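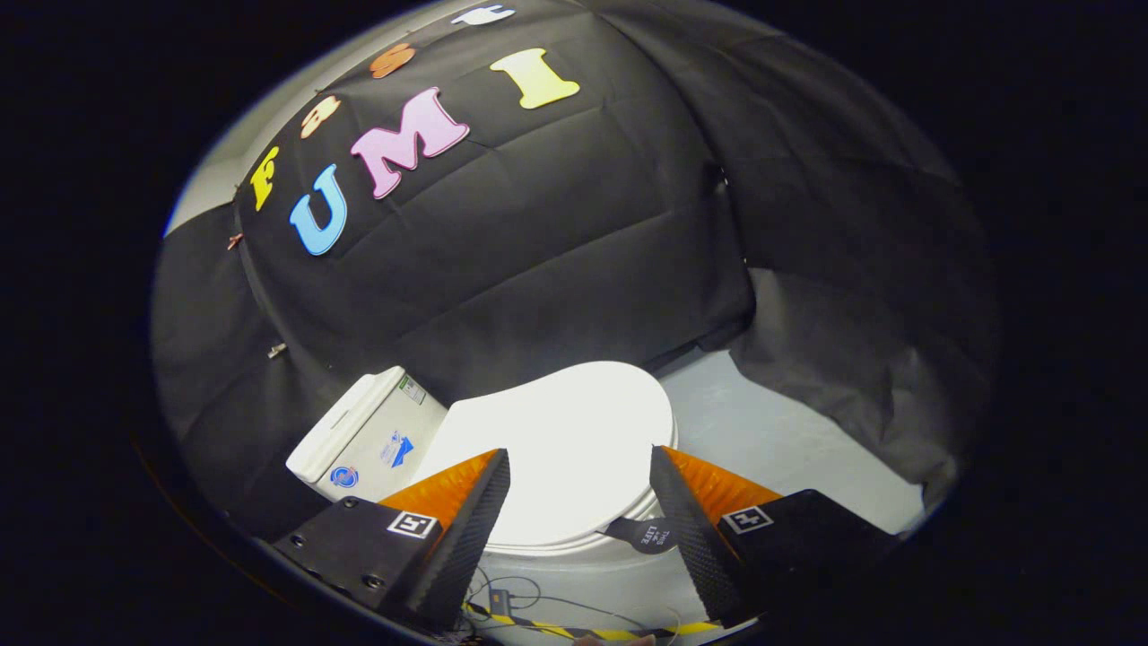 May, 8:40 am

Indigo vat, notes for me and Zulema

Checked the Ketstead vat before doing anything else. Surface was coppery with a small flower in the middle, liquid underneath a clear yellow-green. Temperature had dropped overnight to 64 F, too cold for this recipe. Put the heater back on low and left the lid down. Stirred once, slowly, along the wall of the bucket.

Desmond Ridgeway's recipe card says fructose and lime only. The second vat is the same card but with the Villalba powder in place of our usual indigo, and it has behaved differently from the start. It takes longer to turn, and the sediment stays fluffy and won't settle. I am calling it the Villalba vat from here on so the pages match the labels.

10:15

Scoured the cotton. 500 g of the plain weave, dry weight, simmered with soda ash and a little soap. First water came out the color of weak tea. Changed it and went again. Second water was better but not clear. The linen offcuts from the Gindska order went in a separate pot because they still had sizing in them.

Cut the test strips while that was going. 18 strips, notched at one corner: one notch for Ketstead, two for Villalba. Last time I used a laundry pen and half the marks were gone after the rinse.

11:50

Ketstead vat up to temperature. pH strip read between 10 and 11, hard to call against the chart. First dips at one minute, air for ten, repeat. Color came up even on the cotton. The linen is patchy near the selvage, and I think that is leftover sizing and will not blame the vat for it.

Villalba vat: first strip came out pale and gray. Added a teaspoon of fructose, stirred, closed it up. Should have waited longer before trying a second strip. It was no better.

2:30 pm

Zulema Jara looked at the Villalba strips and thinks the lime is old. We opened the new bag and tested a spoonful in water next to the old one. The new one reads higher. Fed the vat from the new bag and will leave it alone until tomorrow.

Rinsed the Ketstead strips in plain water, then water with a splash of vinegar, then plain again. Hung on the line by the sink, notched corner down.

To do

Order lime. Ask Taliretti whether they want the scarves at four dips or six, their note says both.
Redo the linen scour, 21 minutes at a simmer was not enough.
Return the big strainer to Desmond.
Check the heater dial, it slips when the lid is bumped.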